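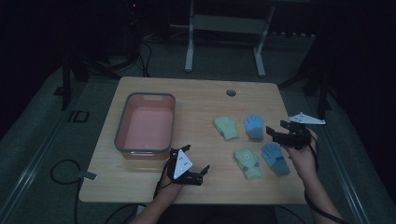 September, quarter to ten at night

Too wound up to sleep so I may as well write it all down while my legs throb. I did the whole ridge today! All of it, from the car park at Nenton up over the top and down the far side to the river, and I am ridiculously pleased with myself.

Woke at half five before the alarm. Porridge, two cups of tea, then a silly ten minutes hunting for the map, which was in the bread bin (I must have put it down there last night with the rolls). Gloves in the bag, just in case, and the big flask. It was properly cold when I got out of the car, the first morning this autumn I could see my breath, and there was mist lying in the valley so thick that only the church and the tops of the poplars stuck out of it. I stood at the first gate for ages just looking.

The climb is every bit as steep as I remembered. Last time I tried it was in May, in that awful wind, and I gave up at the sheepfold and sulked all the way home. Today I got to the sheepfold, ate half a flapjack and carried on, and after that everything was new to me, every wall and every bend. There is a sort of hollow just past the second stile where the bilberries have gone a dark, dark red, and the sun came through while I was in it. I said "oh!" out loud. A sheep looked at me.

Then the top, and the wheatears. I had hoped for one or two this late on, hanging about before they set off south, and there were 10 of them, flicking along the wall ahead of me, landing, bobbing, off again with that bright white flash. I know it was 10 because I write them down each year in the back of the old notebook. How something that small gets itself to Africa I will never understand. One of them could be hopping about in the Karura forest in a few weeks, for all I know, though I think they like it more open than that. Must look it up.

Also a kestrel, a great many meadow pipits, and what I am nearly sure was a ring ouzel, except that it went behind a rock and would not come out again, and I waited until my tea was cold. It goes down with a question mark.

Lunch out of the wind with my back against the cairn. Cheese and pickle, an apple, the other half of the flapjack. I could see the sea - a thin silver line, but definitely the sea.

Coming down was slower. My left knee grumbled from the plantation onwards and I went in over the boot at the ford, so the last mile was squelch, squelch, squelch. Just caught the 42 back round to the car. The driver let me sit on a newspaper.

Bath, beans on toast, then an hour with the Goicoechea book about walking the Pyrenees, which makes my ridge sound like a garden path, but I don't care a bit. I want to do the Londholm loop next, before the clocks go back if the weather holds. Need new laces, and something for blisters. Boots are stuffed with newspaper by the back door.

Ring ouzel?? I do think it was.

Recent entries
- Blackberries, and rain by teatime
- The May walk, or how I got as far as the sheepfold
- A new notebook for the birds
- Swifts gone
- Mending the blue rucksack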